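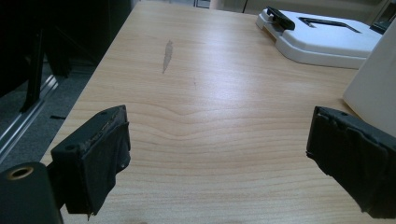

Ticket 686 – Sticky, cloudy finish on table
Product: Horkix table, light wood
Opened by: Morfudd Trevor
Handled by: Eluned Bowen, Bronditz Furniture Care
Opened: Thu 27 October
Status: Resolved, customer to confirm after second coat

Morfudd wrote:

Hi there! I bought one of your Horkix tables in July and I love it to bits, but I've got a problem with the top and I'm hoping you can talk me through it before I make it worse. It feels tacky. It isn't tacky all over, only toward the far end where we eat breakfast, and if I rest my forearm there while I'm reading it sort of grabs at my sleeve. There's also a cloudy look when I get down low and squint along it, although my husband says he can't see it (he also can't see crumbs, so make of that what you will).

Things I've tried so far: warm water and dish soap, then plain water, then a dry towel. It felt great for an evening and was tacky again by the next morning. Then I used the Foulkes spray polish we had under the sink, which made it smell like lemons and feel worse. I've stopped touching it now. What next?

Eluned wrote:

Hi Morfudd, thanks for stopping when you did! I think the polish is a good part of this. Our tables leave us with a hardwax oil on them, and spray polish sits on top of that and never properly dries. A couple of questions so I don't send you down the wrong road. How often has the Foulkes gone on, counting before the trouble started? Do you use placemats, and what are they made of? And has the table had any fresh oil since it was delivered?

Morfudd wrote:

Ah. So the polish may have been going on every Saturday since we got it. I thought I was being good! Placemats are the soft rubbery kind, and they live on the table pretty much all week. No oil, I didn't know it wanted any. There was a leaflet in the box, but I'm fairly sure it went out with the cardboard.

Eluned wrote:

Okay, that's a nice clear picture. Soft rubbery mats can soften an oil finish if they're left lying, and with polish trapped underneath you get exactly that grabby feeling. Please take the mats off for now, all of them, and do a little test before we go any further.

Put a few drops of mineral spirits on a white cotton rag and rub a patch the size of your palm, somewhere that doesn't show much. Always go with the grain. Open the windows, wear gloves, and keep it away from the stove. Wipe the patch dry, leave it overnight, and tell me what came off on the rag and how the patch feels in the morning. Lay the rag out flat outdoors to dry, please don't ball it up.

Morfudd wrote:

Well, that rag was disgusting! Yellowy gray and kind of waxy. The patch this morning is smooth and dry and a bit duller than the rest, and my sleeve slides right over it. I'm so relieved. One worry though – there's a place in the middle where the grain dips down in a wave and then straightens out again, and it's my favorite thing about the whole table. Do I follow the wave with the rag or go straight across? And is the dip a sign of warping? I'd never thought about it until I started staring at the top this hard.

Eluned wrote:

A wavy pattern in the grain is just how that tree grew, so it doesn't mean warping on its own. If you want to be sure, set a long straight ruler on edge over it and look for daylight underneath. As for the rag, follow the wave loosely if you like, but with a soft cloth it won't matter much. It would if you were sanding, and you won't be.

Do the full top the same way you did the patch, changing to a clean part of the rag often. Wait a day. Then put on a very thin coat of Brunham clear hardwax oil, wipe off everything that's still sitting on the surface after 33 minutes or so, and leave it alone overnight. The 1000 ml can is far more than you need, so get the small one. Same rule for the oily rags, flat and outdoors.

Morfudd wrote:

Ruler says flat, no daylight! I did the whole top yesterday, 2 old T-shirts gone, and the first coat went on this evening. The color has warmed up already. Can I eat off it tomorrow?

Eluned wrote:

Plates are fine tomorrow if you're gentle, but hold off on hot dishes and spills for a week. Second thin coat whenever the first feels dry and not at all greasy. Cork or cloth mats from here on, lifted after meals, and a barely damp cloth for cleaning. I'll keep the ticket open until you've done that second coat, so just reply here.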